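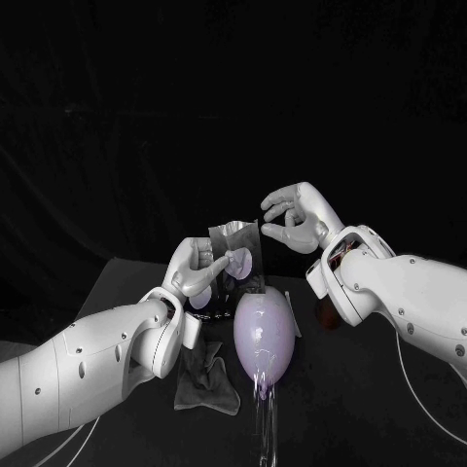 *Figure 6. Bag task: left hand holding the bag, right hand open and clear of it.*

## 5.2 Recording bag-handling episodes

Clear and smoky bags are hard for the Wekex policy to learn, so record them as their own task and keep them out of the general pick set. You need two people: an operator on the Bremora headset and a spotter at the stop button.

1. Hang the black backdrop and check that it covers the full view of the head camera.
2. Lay out the objects listed on the task card. Leave room for both hands to reach the bag.
3. In Wekance, choose **New session** and select the task name. Do not type a new one.
4. Move both arms to the start pose and wait for the status light to turn green.
5. Press the left pedal to start recording.
6. Grip the bag with the left hand first. Keep the right hand open and away from the bag until the left grip is steady.
7. Finish the task on the card, return both arms to the start pose, and press the left pedal again.
8. Mark the episode **Keep**, **Retry**, or **Discard**.

**Note:** A dropped bag is not a reason to discard. If the operator picks it up again and finishes, mark the episode **Keep** and add the tag `recovery`.

**Caution:** Check the arm cables between episodes. They must hang free at the front of the table — a snagged cable can pull a wrist off its path.

Change the layout after every five kept episodes. Move the bag, turn the other objects, and swap at least one of them. Lighting stays the same for the whole session.

Sessions recorded before April use the old Rengifo tags. Do not mix them with new ones. Send tag questions to Flor Giraldo and pedal or headset faults to Jhonatan Londoño.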